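Bidet seat toilets – quick cleaning notes

By Hefin Morris

Switch off at the wall first. Then a soft damp cloth for the lid, no scouring powder, it dulls the gloss. Wipe the button panel last and with hardly any water on the cloth. Buttons get pressed by accident, hence the switching off.

Bowl next. Lid up, seat up too. Cleaner under the rim, leave it 5 minutes, go do the mirror. Brush the rim, then down, then the back of the bowl where stuff clings. Stubborn marks – second go, dont reach for anything metal.

Closed lid, and lid and seat up for the brush:
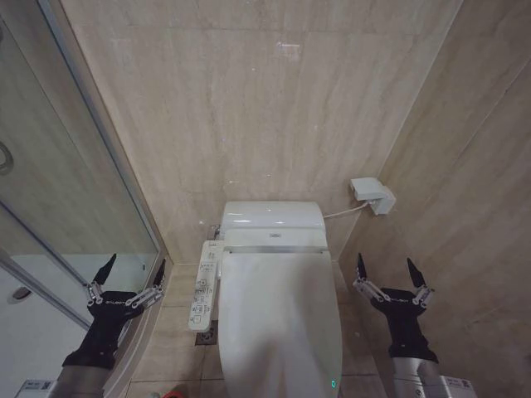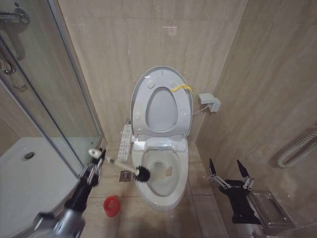
Seat bumpers. Everyone forgets them. Grime sits round the edges, old toothbrush sorts it. Same for the hinges.

Rinse the brush in the flush, trap the handle under the seat so it drips into the bowl, 7 minutes or so while you do the floor. Floor drain – lift the grate, pull the hair out, pour a jug of hot tap water down. I do mine evry other week, more often in summer.

Cloth straight in the wash after.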